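Keeping Fruit in a Basket on the Counter

Filed under: Kitchen, Storage

A basket is still the best thing to keep fruit in at room temperature. Bowls look nice but they hold moisture at the bottom, and the piece you forget about is always the one underneath. Plastic tubs are worse. A basket lets air in from the sides and most of them weigh next to nothing, so you can carry the whole thing to the sink when it needs sorting.

These are the tips we give most often, with a few sent in by readers.

Choosing the basket

Get one that is wider than it is deep. Two layers of fruit is plenty. If you can stack four layers of apples in it, you will, and you'll be throwing out apples by the end of the week.

A flat bottom matters more than the shape of the sides. Round-bottomed baskets rock every time you take something out, and the fruit rolls to the middle and bruises. Rectangular baskets fit against a backsplash and waste less counter. Round ones are easier to turn so you can see what's at the back.

Run your hand around the inside before you buy. Cane ends that stick out will put small holes in soft skins, and a peach with a hole in it is finished by the next day. One or two loose ends can be snipped flush with nail scissors or side cutters. If there are a lot of them, leave the basket at the store.

Painted and varnished baskets are fine for fruit with a peel you don't eat. For grapes or berries use a bare one or put a clean cloth down first. Berries really belong in the refrigerator anyway.

Cleaning before first use

New baskets are dusty, and secondhand ones are dustier. Take it outside, turn it over and knock the bottom with the flat of your hand. Then go over the weave with a dry paintbrush – a cheap two-inch one with the bristles cut down by half works well because the short bristles get in between the strands.

After that, wipe with a cloth wrung out in warm water and a drop of dish soap, then again with plain water. Don't soak it. Natural weave swells, and as it dries unevenly the rim can twist. Let it dry upside down on a rack, out of direct sun, overnight if you can.

Sarita Pant wrote in to say she uses the brush attachment on the vacuum every month and only wipes hers twice a year. That's enough for most kitchens. If yours sits near the stove you'll get a film of grease on it and will need to wipe more often.

For mildew spots, mix one part white vinegar with four parts water, dab it on with an old toothbrush, leave it 10 minutes and wipe off. Dry it well afterward. If the smell comes back after a week, use that basket for something other than food.

Lining it

A liner is optional. It catches stem bits and onion-skin type litter, and it saves the weave if something leaks. A folded cotton dish towel is the easiest. Change it when you do the rest of the towels.

Paper towel works but sticks to anything damp. Newspaper leaves ink on pale baskets. Bubble wrap and foam mats hold moisture, so leave those out.

If you want a fitted liner, cut a piece of brown paper to the bottom of the basket and use it as a pattern. Allow half an inch all around for the hem. Lionel Garside made his from an old pillowcase and says the hem was the only slow part.

Where to put it

Keep it away from the oven, the dishwasher vent and the top of the refrigerator. All three are warmer than you think. A sunny windowsill is good for two days if you're trying to hurry tomatoes along, and bad for everything else.

Leave a hand's width between the basket and the wall so air can get behind it. If you have a light-colored counter, lift the basket once a week and wipe under it. Some stained baskets will leave a tan mark if water gets trapped underneath, and it is much easier to remove on the first day than a month later. Baking soda and water made into a paste will usually take it off laminate. Try a corner first.

Four felt pads on the bottom, the kind sold for chair legs, will keep the basket from scratching a glossy surface. They fall off if they get wet. A stitch of strong thread through each one holds them better than the glue does.

What goes in together

Bananas, apples, pears, peaches and avocados all give off ethylene gas as they ripen, and that speeds up whatever is next to them. Bananas in a crowded basket will be the first thing to go and will take the avocados with them.

Citrus doesn't give off much and keeps well next to almost anything. Lemons and limes last longer in the refrigerator, but most people want a couple out where they can reach them.

Potatoes and onions shouldn't share a basket with fruit, or with each other. Potatoes want dark, and onions want dry.

Garlic is fine in a small basket of its own. It will make bananas smell odd if you keep them together in a warm kitchen.

Loading the basket

Empty it completely every time you bring home new fruit. This takes a minute and saves more food than any other tip on this page. Old fruit comes out, gets looked over, and goes back in last so it's on top.

1. Shake out the basket and the liner.
2. Check each old piece for soft spots, especially on the side it was resting on.
3. Set aside anything to eat or cook today.
4. Put hard, heavy fruit in first, such as apples and oranges.
5. Put softer fruit on top, stem side down for peaches and tomatoes.
6. Lay the bananas in last.

Take off stickers and rubber bands as you go. Don't wash the fruit until you're ready to eat it. If you've already washed it, dry it with a towel before it goes in.

Bananas

Bananas bruise from their own weight if they sit in one place for several days. Lay them with the curve up, like a bridge, so only the two ends touch. A bunch will balance like this on top of oranges. Single ones can go across a corner of the basket.

Green bananas should stay in a bunch on the counter until they turn. Once they're yellow you can separate them. People disagree about whether separating slows them down, and we have tried it both ways without seeing much difference. Wrapping the stems in plastic wrap helps a little. It needs to be tight and it needs to be put back each time you break one off.
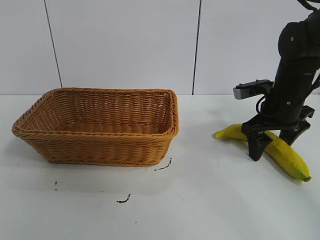

A yellow banana with its first brown speckles, next to the wicker basket.

A few speckles on the peel mean the banana is sweet and should be eaten soon. Put the speckled ones where you'll see them. When the peel is more brown than yellow, peel it, break it into three or four pieces and freeze it in a bag for baking. Don't freeze it in the peel unless you like chipping at it with a knife later.

Ripe bananas can go in the refrigerator. The peel turns dark within a day or so but the inside stays good for several more. Keep unripe ones out of there. They stop ripening and may not start again.

Fruit flies

If you have them, the basket has to be emptied and the weave brushed out. One split grape down between the strands will keep them going for weeks. Put a little cider vinegar and a drop of dish soap in a cup beside the basket overnight, and empty the kitchen trash at the same time. Check the sink drain too.

A mesh cover over the basket keeps new ones off in July and August. Weigh down the edges or they'll walk under.

Small repairs

A loose strand in the side can be tucked back in if you dampen it first. Hold a wet cloth against it for 15 minutes, then work it into place with a blunt needle or the handle of a teaspoon. Put a dab of wood glue where it ends and hold it with a clothespin until dry.

Rims usually come loose at a corner, where people pick the basket up. Lift it with both hands from underneath when it's full – the rim isn't meant to carry eight pounds of oranges. Waxed thread in a matching brown, wrapped five or six times around the loose part and knotted on the inside, will hold for years.

If the whole basket has gone brittle, mist it lightly with plain water and let it dry slowly in the shade. Once or twice each winter is enough in a heated house.

From readers

Mio Ueda keeps a second, smaller basket just for fruit that has to be eaten that day. Her kids know they can take anything from it without asking.

Takumi Takeda writes the date on a scrap of masking tape and sticks it to the avocados.

More in Storage: Bread boxes and bags. Keeping onions through the winter. Labels that come off clean.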